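**Unit 4: Small Locking Cases — Construction, Handling, Inspection**
Course notes, N. Morelli. Revised May 12, 2023.

Read section 2 before the bench session. The Fekwood reader covers hinges in more detail than these notes do, and hinge geometry will not be examined in this unit.

## 1. Scope

A small locking case is a closed container with a lid, a body, and a lock fitted to one of them. The unit deals with low, flat cases of the kind used for documents, keys, instruments, and samples. Cash boxes with lift-out trays are treated in Unit 5. Padlocked cases are left out.

## 2. Terms

- **Lid seam:** the line where the lid meets the body when the case is closed.
- **Gap:** the width of the seam at a given point.
- **Reveal:** the visible edge of the body below the lid. A reveal can be flush, recessed, or proud.
- **Cam:** the arm behind the keyhole that turns to catch the strike.
- **Strike:** the slot or lip that receives the cam.
- **Escutcheon:** the plate or ring around the keyhole. On small cases it is often one piece with the lock barrel.
- **Front:** the side with the keyhole. All other sides are named from the front, with the case sitting lid up.

Students often call the hinge side the front because it faces them when the case stands open. Reports that do this are returned for correction.

## 3. Lock position

The lock may be mounted in the body, with the cam rising into the lid, or in the lid, with the cam dropping into the body. Body mounting is more common in low cases. The lid stays light and can be thin, but the barrel takes up interior depth directly behind the front wall. Allow for this when specifying foam inserts. In the Quiroga exercise the insert was cut to the full inside dimensions, and the case would not lock with the insert in place.

A lock set away from the center of the front wall pulls the lid down unevenly. On a short case the effect is minor. On a long one the far corner lifts, and a second catch is needed.

## 4. Surface finish

Matte black coatings hide scratches poorly and show skin oil readily. Record the condition of the lid before cleaning it. Use a dry cloth first, then a damp one, and leave solvents alone until the coating has been identified. A scratch that catches a fingernail is recorded as damage; one that does not is recorded as wear.

Silver fittings on a dark case draw the eye and will be checked first by anyone receiving the item. Look at the ring around the keyhole for radial marks, which point to repeated missed insertions of the key.

## 5. Bench procedure

1. Clear the table of everything except the case.
2. Set the case down lid up, front toward you.
3. Place one hand flat on the table beside it.
4. Bring the other hand to the front corner nearest the lock and feel along the seam. Do not lift.
5. Note any change in the gap from corner to corner.
6. Try the lid with light upward pressure at the front edge only.
7. Insert the key, turn it, and note where resistance begins.
8. Open the lid fully and support it. Small hinges are easily bent by the weight of an unsupported lid.

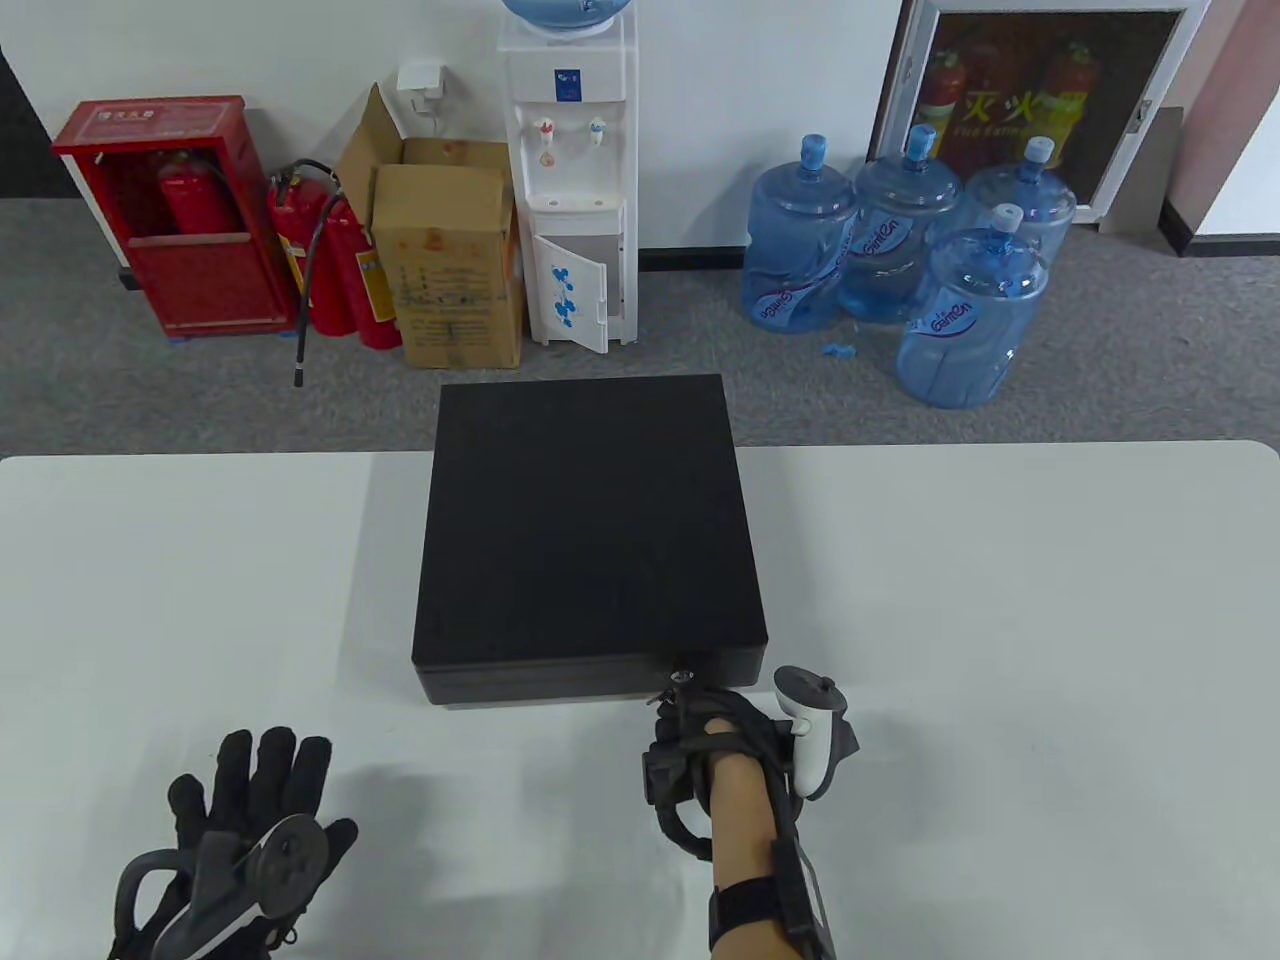 Step 4 is done by touch, and thick gloves reduce what can be felt. If gloves are worn, say so in the report and give the type. A gap that cannot be felt through a padded finger should still be recorded if it can be seen from the side.

Step 6 is where most lids are damaged. Pressure at a rear corner loads one hinge alone — the pin shifts, and the seam never closes evenly again.

## 6. Recording

Use the Pultberg sheet, one per case. Write "not tested" where a step was skipped; a blank line will be read as a pass. Sketch the front with the keyhole in its true position relative to center, and mark the widest point of the seam.

Sheets go to Natalina Galli, who also holds the spare keys. Marking is out of 100, with 2 points deducted for each unlabeled side in the sketch. The Tistotano cases are not available until October.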